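Kivia - Galerie: Greifer und Simulation, unsere Regeln

Kurz und schnell, ausführlich kommt im Mai. Hier sammeln wir Ansichten aus der laufenden Arbeit, dazu jeweils die Regel, um die es geht. Gilt für alle am Standort Narberg, auch für Gäste aus Pasen.

Vorab, weil immer wieder gefragt wird:

Simulation zuerst. Neuer Ablauf, neue Finger, neue Geschwindigkeit - alles erst im Rechner, dann an der Zelle. Freigabe durch 2 Personen, nicht durch dieselbe zweimal.

Startpose immer Finger offen. Steht so im Merkblatt 118, bitte auch lesen.

Abstand zu Wänden und Platten: mindestens 300 mm beim ersten Durchlauf an der Zelle, danach darf Tariq Abbasi runtersetzen. Nur er oder Nighat Mengal.

Texturen und Licht wechseln. Wer nur vor grauem Hintergrund testet, testet zu wenig. Fliesen, Stein, dunkle Flächen, alles rein. Szenen liegen im Ordner Haberkorn, Namen bitte nicht ändern!

Simulierte Bilder als solche kennzeichen. Immer, auch intern, auch in Folien.

Protokoll am selben Tag. Ohne Protokoll kein Lauf an der Zelle.
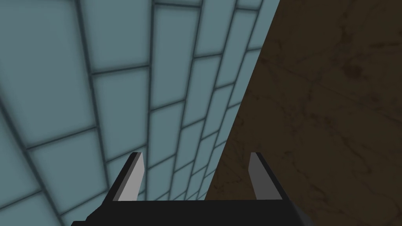
Kivia | Team Robotik und Prüfregeln | Standort Narberg

Simulation, Blick über den Greifer nach vorn. Finger offen, nichts dazwischen - wie für die Startpose nach Merkblatt. Blaugraue Fliesen im Versatz gegen braune Fläche in Marmoroptik, die Kante dazwischen läuft schräg durch. Für Kantentests bitte beide Seiten anfahren, hell und dunkel, und getrennt ins Protokoll.
Fragen zu Szenen an Li-hua Pan, zu Freigaben an Uzma Talpur. Merkblatt gibts bei beiden, vorrausgesetzt der Drucker geht.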